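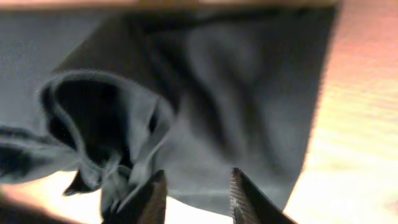 I'd been promising myself a trip to the Valente mill at Esthorpe ever since my aunt left me her dressmaking scissors, and in March they finally had an open day I could get to. It's 87 miles from my front door and I did it in one go, flask of tea and all. Valente do cloth finishing, so they take in woven and knitted fabric from other firms and make it softer, smoother, less likely to shrink, that sort of thing. I had never given a moment's thought to finishing before. Now I can't leave it alone! Take a soft blue-grey cloth with a matte look to it, all creases, with the light catching the top of each fold and the dips going properly dark. According to our guide, that dull surface is something people pay good money for, and a shinier finish on the same cloth would show every one of those creases twice as badly.

Our guide was Madalena Henriques, and she was brilliant. She started in the dye house at 21 and has worked in nearly every corner of the building, and she talks at a terrific speed (you do need to, over the machines). We went in through the old weighing room, where the rolls come in on trolleys, and then along to the stenters. A stenter is a very long oven, more or less, and the cloth travels through it held by both edges so that it comes out the right width. I stood there far too long and got left behind by my group. The heat coming off it was lovely after the car park.

Then the brushing room, which was my favourite. Rollers covered in fine wire lift the surface of the cloth, and you're allowed to feel a before and an after. The before was like a school shirt. The after was like the inside of a good dressing gown. I asked whether it wears off and got a straight answer – yes, a bit, and faster if you tumble dry it on high. Guilty.

Lunch was in the canteen, cheese and onion pie or a veggie curry, £6 with a pudding. I had the pie. It wasn't hot all the way through but the crumble made up for it. I shared a table with Narayanan Thevar, who had come over from Pristhorpe on two buses and used to sell suiting for a living. He can tell wool from a blend by rubbing it next to his ear. I tried it on my own scarf and heard nothing at all.

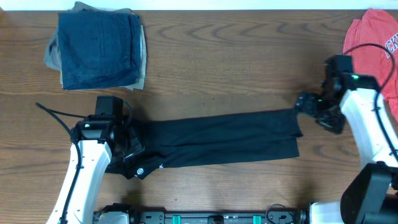
The afternoon talk was on care labels and was given by Eduardo Matos, and I nearly skipped it for a second cup of tea, so I'm glad I didn't. He went through what all the little symbols mean, and then on to dark colours and why they fade where they rub. His advice was to sort by how heavy the cloth is as well as by colour, and to put things away folded with the darkest on top, where you'll spot any fluff before you get dressed. A navy piece sitting over a greyish-tan one, say, in a neat stack. Black things want laying out flat on a table before you fold them, and anything with printed lettering, like a red-orange T-shirt, wants turning inside out before the wash. Mine generally ends up in a heap, so I took notes.

There's a little shop on the way out selling remnants by weight. I came away with 900 grams of brushed cotton in a mossy green, enough for pyjama bottoms if I'm clever with the cutting, and a bottle of Bruseris wool wash that smells faintly of oranges.

If you fancy going, the next open day is in September and you have to book. Wear flat shoes, as the floors are uneven by the dye house, and the number 72 bus stops right at the gate if you'd prefer not to drive.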